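Trumthorpe's old life stories are going online at last

September 13, 2024

Good news for anyone who has ever rung me to ask where their great-aunt's obituary got to. The Trumthorpe Family History Room has finished scanning its first batch of local life stories, and you can read them at home from tonight, in your slippers if you like. There are 392 of them in this first lot, the oldest from the Girna end of the district, and I've already lost two evenings to them (I was let in early to check spelling, and I checked rather more than I was asked to).

If you haven't been into the Room, it's the narrow shopfront beside the chemist, and for years its best treasure has been the cabinet of funeral notices and obituaries along the back wall. People clipped them from the paper, or typed up the eulogy afterwards and dropped in a copy. Some run to four pages and take in every dairy cow the family ever owned. Others are three lines and a hymn number. I love the lot.

Until now you had to come in during opening hours and put up with the filing, which went by surname at first, then for a while by year, then back to surname again. I once spent a whole afternoon looking for my own grandfather and found him under his nickname!

The scanning was done on a machine lent by Ó Gríofa Funerals, who also handed over 14 boxes of their own printed service booklets. Those booklets are lovely things. The early ones are a single folded sheet, and by the eighties you start getting photographs, and then poems, and then colour. They've been added to the clippings wherever there was a match, so for quite a few people you can now read the notice from the paper and the order of service side by side.

The collection sits on a site called Oment, where several of the smaller history rooms up our way already keep their records. You search by surname, by place or by the year of death, and there's a box for maiden names, which I'd been hoping for. I put my mother's in and up came a cousin I only knew as a signature on Christmas cards. She'd picked fruit, played the organ at two churches on the same Sunday morning – by bicycle, seven kilometres between them – and buried a husband and then married his brother. All of that had been sitting in a drawer beside the chemist.

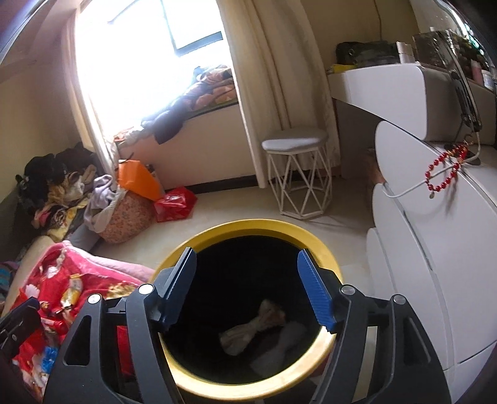

Do I have to pay to read the obituaries online?

Reading and searching are free for everyone, and the only charge is $18 if you want a printed copy posted to you.

The printed copies come on decent paper, by the way, and they're the full page, so you get the ads for sheep dip and hats around the edges as well. I'd say that's worth the money on its own. Orders go out on Tuesdays.

A few things I noticed while I was poking about. The further back you go, the less the women get. A farmer who died before the war might have a column and a half, with his father's ship and all his committees, and then his wife turns up 20 years later as "relict of the above" with a list of sons. It does change as you come forward, and by the seventies the daughters are clearly doing the writing and we start to hear who was a terror at cards. The Room is hoping families will fill some of those gaps, and there's a spot under each entry where you can add a memory. Memories get read before they go up, so allow a few days for yours to appear.

Spelling is the other thing. The scanner's reading software has made a real hash of some Irish and German names, and it's convinced that half of Girna died of "old ape". We've fixed what we could. If your family name is one that gets mangled, try the place search first and browse from there, and please use the little correction link when you find a mistake. I found one of mine after I'd signed off on it, so I'm hardly in a position to be cross.

The Room is also after more material, and this is where you come in. There are 130 people on the old burial list for Girna who have a plot number and a date and not one word besides. Some will be babies and some will be travellers passing through, but plenty of them must have family still in the district. The list is taped up in the Room's front window, and you can read it from the footpath. Have a squiz next time you're picking up a prescription.

What they'd like is anything written down: a clipping, a memorial card, a page from the family Bible, the notes somebody read from at the service. You keep the original. They scan it while you wait and hand it straight back. If it's in a frame, leave it in the frame, and if it's stuck in an album, bring the album. Typed-up memories are welcome too, with your name and how you're related at the bottom.

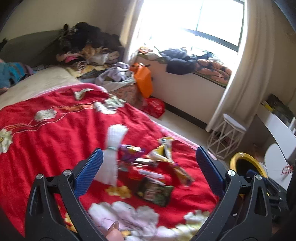 Small items on a red blanket.

Living people are being left out where possible. Obituaries do tend to list everyone, down to the newest grandchild, and the Room has gone with leaving the clippings alone if they've already been in the paper but trimming the unpublished eulogies where they mention addresses or illnesses of people still with us. If there's something about you in there you'd prefer not to have on the internet, tell them and they'll take it down while they sort it out. There was a bit of argument over this at the winter meeting, I can tell you, and I was on the side of leaving more in. I've come round.

The second batch is meant to be ready by April and will cover the hospital years, plus whatever comes in through the door between now and then. Girna Hall will be open the same month for a scanning day, for those who'd rather not drive into Trumthorpe, and I'll put the date in this column once the hall booking is confirmed.

Opening hours at the Room are still Tuesdays and Thursdays from ten until three, with the kettle on. Ring ahead if you've got more than one album to scan, as there's only the one machine and the queue gets long after morning tea. Parking is easiest behind the chemist, and the ramp is on that side too.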